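Free eye screening in Bemside, September

bernice_eshun
August 23, 2025
The Annan clinic is doing free cataract checks again next month. Bring your glasses and a list of any drops you use.
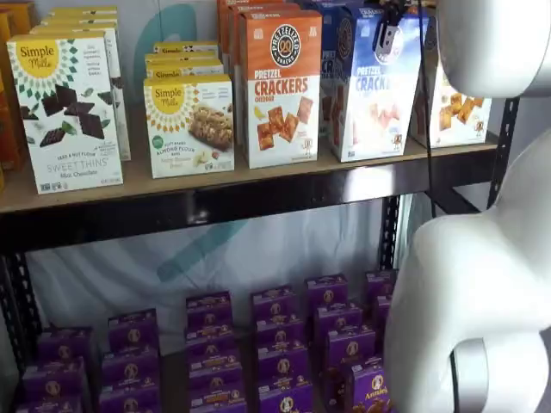 Last time the line was long, so go early. They can see 300 people.

nsaha52
My aunt had her surgery through them. No complaints. 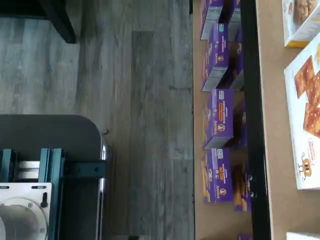 Do you need a referral?
Only for surgery. The check itself is walk-in.

adom_a
I'd still see your own doctor first. Five minutes with a chart isn't an exam.

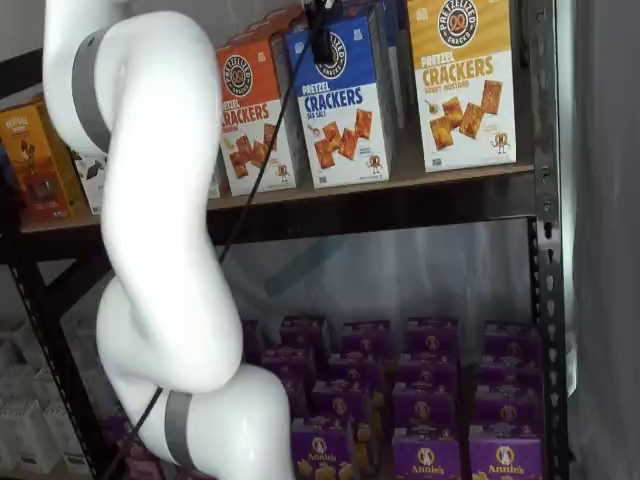 nsaha52
Disagree, Adom. They dilated her pupils and checked the pressure too. She was there about 3 hours and got hungry, so pack something. A box of crackers will do.

adom_a
Fair enough, but ask who does the follow-up.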